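A Robot in the Bedroom
What we saw at the Bralberg open day

Every May, the people at Bralberg open their doors so that children and grown-ups can come in and see what robots are learning to do. This year our class went along, all 26 of us, and Jeanine Martens showed us the room where a robot practices jobs around the house.

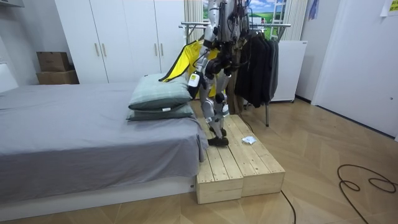
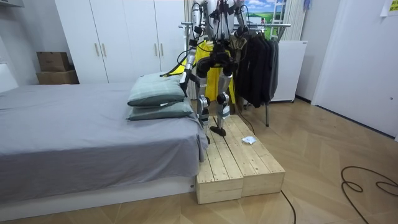

Jeanine told us that housework is a lot harder for a robot than you might think. A box keeps its shape when you pick it up, but clothes flop and fold and slide – and a pillow squashes! In the first picture the robot has a yellow garment with black trim in its grip, and you can see how it drapes right over the arm. How would you tell a machine where the sleeve is? Gerrit Vanhove, who writes programs for the robot, let us try folding a shirt wearing thick oven mitts, and it took me 7 tries.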